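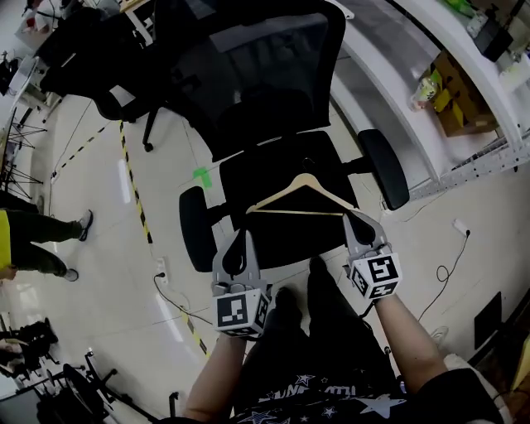 When I moved to this town for my job at Wieczorek, I brought one suitcase and only one good shirt. For the first winter I washed it every Thursday evening and ironed it at six in the morning, on a towel on the kitchen table.

My neighbour Wiesława Zalewska is 78 and she worked many years in a tailor's shop. She taught me that I was ironing in the wrong order. First the collar, from the points to the middle, then the cuffs, then the sleeves, and the big parts last. Before, I always began with the back, and it was creased again when I came to the collar.

Now I have seven shirts and I iron them on Sunday with the radio on. It takes me 41 minutes, I checked. I still do not like sleeves. Wiesława says that sleeves need another ten years, and she wants to see the blue one next week.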